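Gripper faults – your questions

Why did the jaws stop closing all the way?
I had this on our kitchen set for most of August. They'd shut down to a hair's width and hold there, so a thin chopstick simply slid out. The log said 100 per cent closed, which was no help at all! A loose pivot pin was to blame. Check those first. 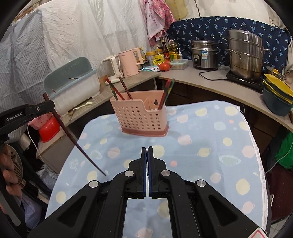 Issue 8

Is it safe to clear a jam with my fingers?
No, please don't. I got a nasty nip doing just that (my own fault, I was in a hurry). Power off, wait 2 minutes, then open the jaws by hand.

It grips one chopstick fine but drops a pair. Why?
Pairs roll against each other. Our Skanlow pads coped with it until they got greasy, and then I was picking sticks up off the floor all Sunday. Wipe the pads and drop the closing speed to 75 – that sorted mine.

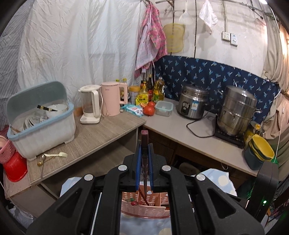
By A. Rivadeneyra

The light's green, so it must be fine?
Sadly not. On our Durik units green only means there's power. Mine stayed green through every single fault on this page, so do a test pinch before you start.

Who do I tell if it happens again?
Use the fault form on the Zastach page and attach the log.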